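A morning at the Huditz shared workshop

The Huditz workshop opens its doors one morning in July. I went for the two-armed build, which I had been following on their pages since the winter. Most of it has been put together by members after work. They call it Celtik, and it clears a desk after a meal, or is meant to.

I took the early train and was there by ten. The place is up two flights of stairs above a tile shop, and the lift is for goods only. Tea was on, and there was a sheet by the door to sign. I had expected a talk first but they were already running, so I stood at the back with my coat on and watched.

The job that morning was shellfish leftovers, a bowl, some fruit and a bag. The members said they had picked crawfish shells on purpose, as nothing in the pile is the same shape twice and small bits break off. Earlier in the year they worked with wooden blocks and got bored with them.

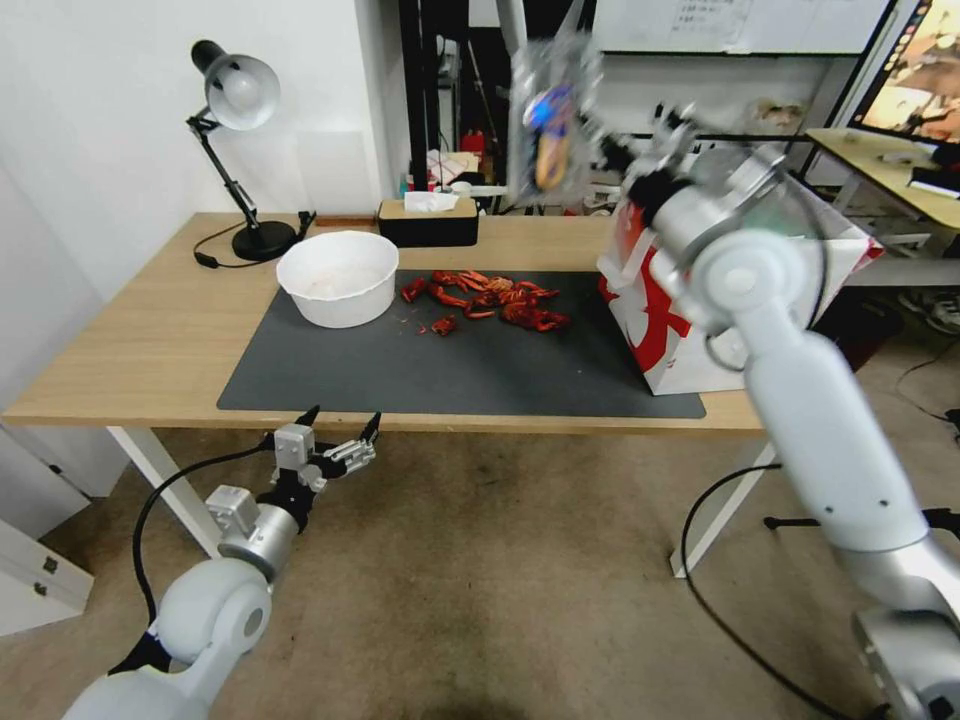
The arms were bought second-hand as bare units. The shoulder mounts were made in the workshop, and the first pair flexed so much that the grippers missed by the width of a finger. The second pair came from Ruddock, a small metal shop in the same town, which charged 604 for the two, cut and drilled. That was the largest single bill after the arms. I asked whether thicker plate at home would have done the same job and was told probably, with a better drill press than theirs.

The software is called Hultik and is written by the members. It learns from runs where a person guides the arms by hand. They had 579 of these saved when I visited, of which 58 were kept back for checking. A good run takes a couple of minutes. A bad one is deleted the same evening, or it gets forgotten and ends up in the training set, as happened in spring.

Cables were the thing I most wanted to ask about, having snapped two on my own single arm at home. Their answer was longer loops and fewer ties. They tie at the shoulder, then leave slack as far as the wrist — more slack than looks tidy.

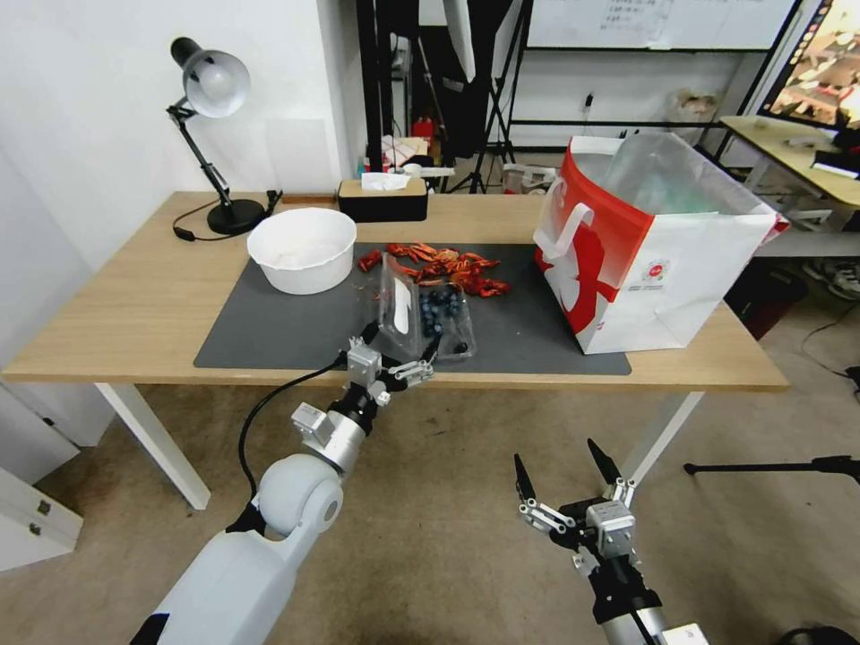

Thin clear plastic is the hard part, they said. The depth camera reads straight through it, so the software guesses where the lid is from its rim. Grip force is set low for fruit boxes and has to be changed by hand for anything heavier. There is a plan to make this automatic, but it has been on the list for 14 months.

After the tea break people asked questions. Most were about cost, and a few about safety. The stop button is a proper one on a long lead, and whoever is nearest holds it. I would have liked to see the wiring for it, but the box was screwed shut and the right screwdriver was in another room.
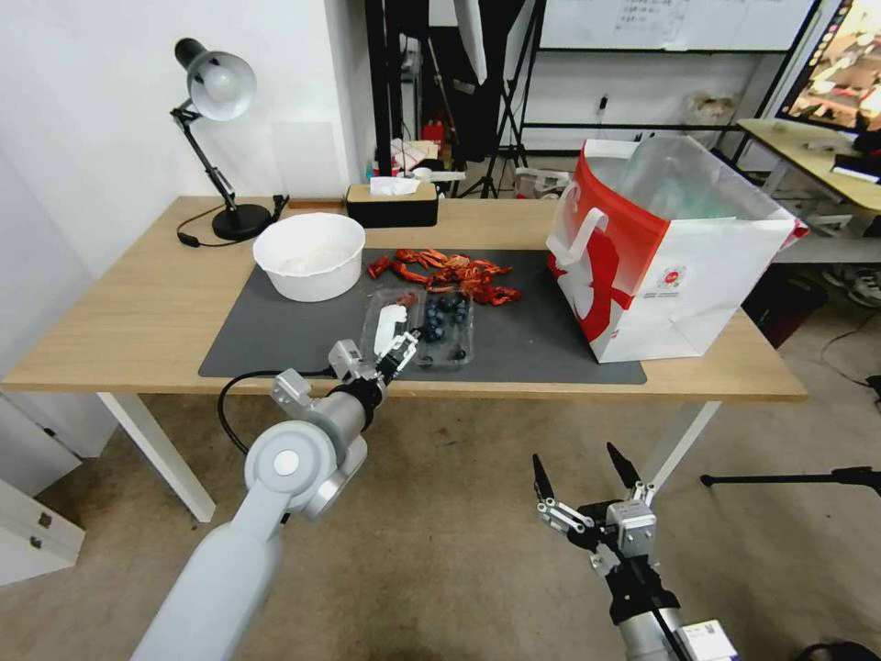

Celtik would be more use in a kitchen than in a workshop, was one visitor's view, and a single arm on a rail would do the same work for half the money. The members did not really disagree. They said a rail had been tried and took up too much of the room, and that two arms let one hold a box while the other deals with the lid.

I stayed until just after one. Drawings for the second set of mounts are on paper at the workshop and can be copied if you ask. I have mine, and will try them on my own arm once I have found some plate. The next open morning had not been fixed when I left. Bring change for the tea, and do not rely on the car park behind the tile shop, as it is locked at noon.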